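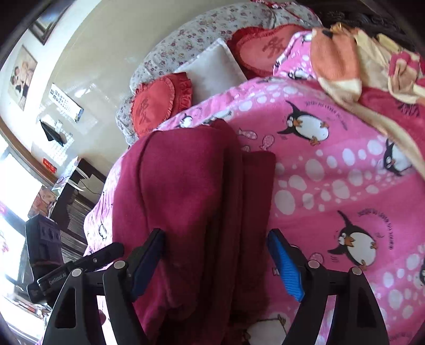

Notes by the course instructor, Entertainment Reporting, Unit 4
Skestmont College, Department of Media

Unit 4: The daily roundup

A roundup collects the day's entertainment stories in one place. Most run five to eight items. Readers come to it late in the day, often on a phone, and many read only the first two lines of each item. Write those two lines first.

Choosing items

Start with anything confirmed: a release date, a casting announcement, a signed tour. Next come interviews that contain something new. Rumors go last, and only if you can say where they started. A fan account repeating another fan account does not count as a source.

We will work from the Grikcombe file, which holds one day of agency copy and press releases. It has 58 items. Many are the same story sent twice under different headlines, so sort before you read closely.

Wording a claim

Keep the claim at the strength the source gave it. If the studio says a film is "in development," don't write that it is being made. "In talks" does not mean signed. When a trade site reports something and the studio has not commented, say both.

Look at the Menex story in the file. The first release says the singer "may join" the second leg of the tour. By evening three outlets had her confirmed. None of them had spoken to the label or to her manager.

Box office and ticket figures

Say what the number covers. The Dumitrescu Theater release gives 1,104 tickets for opening night and 1,972 for the weekend. The weekend figure includes opening night. Two students last term added them together and got a total that never existed. 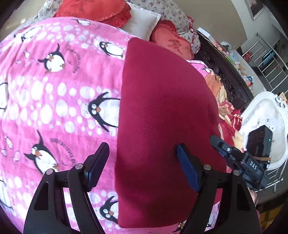
Also check whether tickets were sold or given away. The same release mentions 307 guest passes further down, and does not say if they are part of the weekend figure. In that case, call the box office or leave the passes out.

Order and length

Lead with the story most readers will want, which may not be the newest. Keep each item under 70 words. Link to the full story once, at the end of the item.

For next class

Write a six-item roundup from the Grikcombe file. Attach a list of your sources, one line per item, and mark any item you could not confirm. Bring a printed copy. Drafts over 450 words will be returned unread.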